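Trura open day – notes before I forget

17 May 2018

Got back late, typing this up fast so excuse the mess. The Trura housing open day, the old dairy site by the canal. Gevden built it, Pavident did the floors and the walls. Been meaning to go since January.

Parking first. Don't. Came by bus in the end, one stop past the bridge, then a muddy walk. Signs only start once you're nearly there.

Queue at the gate, short one. Yellow wristband, a map, a leaflet full of numbers. 3,665 square metres of old dairy floor, 702 of them kept as they were. The rest dug out and relaid. You can see the join in the main hall, a thin metal strip, and on one side the old red tiles still have dips worn in them from the churns. Best thing on the site for me. Stood there ages.

Then the flats. Small! Very small. But tall ceilings, and the windows are the old loading doors glazed over, so lots of light even on a grey day. Storage is the big selling point, they go on about it in the leaflet. Most of the fittings are pale wood, plain, no handles on a lot of it. 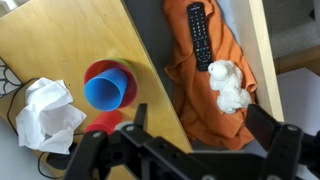 Ground floor ones are the cheaper ones and I can see why. Canal path runs right past, people looking in. Damp smell in the back stairwell too – asked, was told it was the new plaster drying. Maybe. Upstairs much nicer, you get the water and a bit of the church.

Heating is shared, one boiler house for all 13 blocks. Went down to see it. Loud, hot, very clean. The guide rattled through it in five minutes becuase the next group was already on the steps. Didn't catch what happens to your bill if next door leaves their windows open all winter. Would like to know.

Rents on a board by the tea urn. 855 a month for a one bed upstairs, service charge on top, and the service charge was in much smaller writing. Asked what it covers. Lift, bins, gardens, "general". Hm.

Tea good. Cake gone by two.

Last stop the shared garden, which is mostly pallets at the moment. Meant to be planted by autumn. They've kept the old weighbridge and it will have a bench on it. Nice touch if they do it. Soft close drawers in all the flats by the way, forgot to say, and deep ones, not the silly shallow sort in our place.

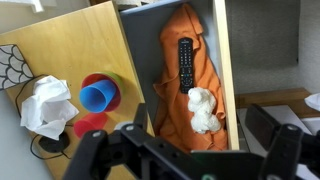
Bautista wrote underneath: went round in the morning and got a different answer on the service charge, was told the lift isn't in it for the ground floor flats, only bins and gardens. Worth getting that on paper before signing anything. Also the back stairwell smelt the same on the first open day, so that's slow plaster.

Thanks, will email them and ask for the full list. If it is true about the lift then the ground floor sums look a bit diffrent. Still wouldn't want the path outside my bedroom though.

Next open day not fixed yet, they said check the board at the gate. Take boots.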